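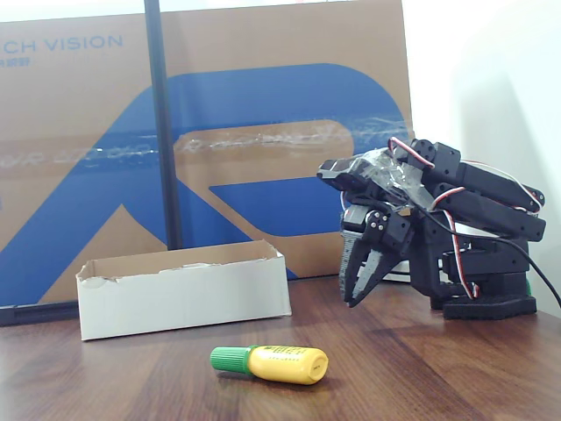
Cosgrove Craft Room: Tables, Boxes and Glue FAQ

Updated 19 Jan 2023

These are the questions we get most about using the tables in the craft room at Cosgrove. Bookings and fees are on the Hire page. If your question isn't covered, email the desk or ask whoever is on when you come in.

TABLES

Are the tabletops solid wood?

We don't know for certain. They came to us second-hand from an office clear-out and there was no paperwork with them. Rania Hijazi, who looks after the furniture, treats them all as a thin decorative surface over board, and asks that you do the same. In practice that means no sanding, no scraping with metal and no standing water. 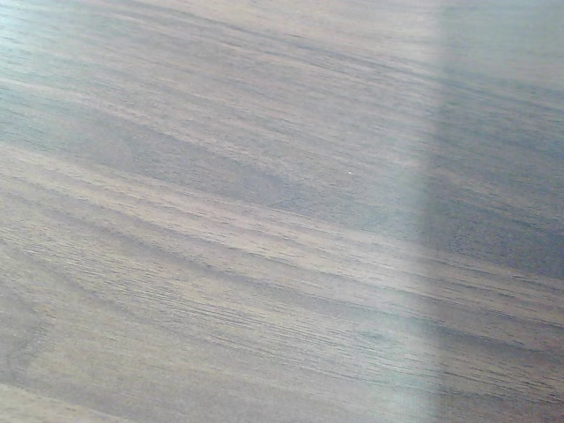
Wood grain on a tabletop, with light reflecting at the upper left.

Is there a dark patch or stain on my table?

Possibly, but check before you scrub. The grain pattern has broad dark bands in it and people regularly take them for a spill, especially under the window light. Run a dry finger over it. If the surface feels the same as the colour on either side, leave it alone. If it feels tacky or raised, see "I got glue on the table" further down.

What can I clean the table with?

A cloth rinsed in warm water and wrung out well, then a dry cloth. Wipe along the grain. A drop of dishwashing liquid is fine for fingerprints and pencil. Please don't use methylated spirits, nail polish remover, cream cleanser or the green side of a scourer. All of them will dull the sheen and we can't put it back.

The glare bothers me when I'm doing fine work. Can I move the table?

You can turn it, with two people lifting. Don't drag it. Most glare problems go away if you sit on the other side or put a sheet of plain paper under your work.

Do I have to use a cutting mat?

Yes, for anything with a blade in it, including small scissors used as a blade. Mats are in the flat drawer, largest at the bottom. If they're all out, a flattened carton will do for light scoring but not for a craft knife, which goes straight through.

CARDBOARD AND BOXES

Can I take boxes from the shelf?

Yes. Boxes on the open shelf are free to use, cut up or take home. Boxes with a name on them are somebody's project, even if they look empty. Please don't assume.

Why are so many of the boxes torn along the top?

They've been opened in a hurry at some point, mostly by the people who gave them to us. A torn rim makes no difference if you're going to cut the box down. If you want to keep it as a box, use this method:

Measure down from the lowest point of the tear.
Rule a line right round the outside at that height, using a set square at the corners.
Cut the corners down to the line first, then the sides, one face at a time on a mat.
Run paper tape over the raw edge and fold it to the inside.

On white-faced board a torn edge shows brown underneath. White paper tape covers that well enough. Paint doesn't, unless you give it more than 5 coats, and by then the board has usually warped.

How do I flatten a large carton for a backdrop or a display panel?

Slit the glued seam rather than one of the corner folds. You'll get one long piece with the folds where you want them. Press the folds back the opposite way, then lay it under something heavy overnight. If there's printing on it, you can turn the printed side to the back or leave it showing. Store large panels leaning upright against the wall, on their long side, with nothing stacked in front.

What should I line a box with?

For ornaments, small models or anything with a finish that scuffs, use crumpled white tissue or plain white paper. Newspaper leaves ink on pale surfaces. Crumple each sheet on its own and put it in one at a time, as a single big wad goes flat in the middle as soon as there's weight on it. 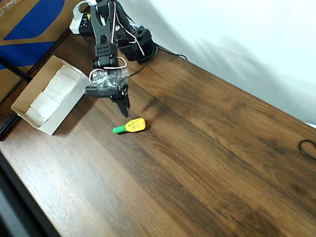

Fill the bottom first and then press down gently with your palm. If you can feel the base of the box, add another sheet. Put the heaviest piece in first, tuck paper around it, and only then start on the lighter ones. Leave enough room at the top for a last loose sheet before you close the flaps. If the flaps have been torn off or cut down, a piece of card taped across the top does the same job.

Can I reuse the lining paper?

Yes, until it tears or picks up glue. Used sheets go in the tub beside the paper rack. Zerkstead, who supply our tissue, sell it to us in packs of 3000 sheets and we would like a pack to last the year.

GLUE

Which glue should I use on cardboard?

Ordinary white craft glue, spread thin with a scrap of card. Glue sticks are fine for paper on cardboard but let go on a fold. Hot glue is allowed in the far corner only, on the silicone sheet.

Does the glue bottle need to stand up?

Yes, cap on, in the tray. Bottles left on their side are the usual cause of glue on the tables, mostly when a cap hasn't been pushed all the way home. They also roll. If you're using your own bottle, the same applies, please.

The nozzle is blocked. What do I do?

Take the cap off and soak it in a cup of warm water for 11 minutes or so while you get on with something else. Push the plug out with a toothpick from the inside. Don't cut the nozzle shorter. Munther Yammine has replaced a lot of caps that were cut shorter.

I got glue on the table. Now what?

If it's still wet, lift it with a damp cloth and work from the outside in. If it has dried, lay a warm damp cloth over it for a few minutes, then ease it off with an old plastic card held nearly flat. Repeat as often as needed. If it's super glue, stop and come to the desk. Leave it alone until one of us has had a look – most of the lasting damage we see was done while trying to remove it.

OTHER QUESTIONS

Can I leave my project on the table overnight?

Only if you've booked the table for the next day as well. Put a slip with your name and the date you're coming back beside it. Otherwise, use a shelf.

I've found a project on my table. Can I move it?

Please ask first. If there's no slip and no one at the desk, text the room phone and leave things where they are until you hear back. There's normally another table free.

Can I use my own plug-in tools?

Yes, if they've been tested and tagged. Run the lead along the back of the table, not across the front where people walk, and coil up any slack.

How do I get into the storage cupboard?

Ask at the desk and quote cupboard 1318. It's an old inventory number and has nothing to do with how many cupboards we have. Elias Geagea or Qusai Azar will open it for you. Please put your name in the book for anything you take out.

Do you accept donations of boxes?

We do, if they're clean, dry and haven't held food. Flattened is easier for us to store, but leave small ones made up. We can't take waxed cartons or foam.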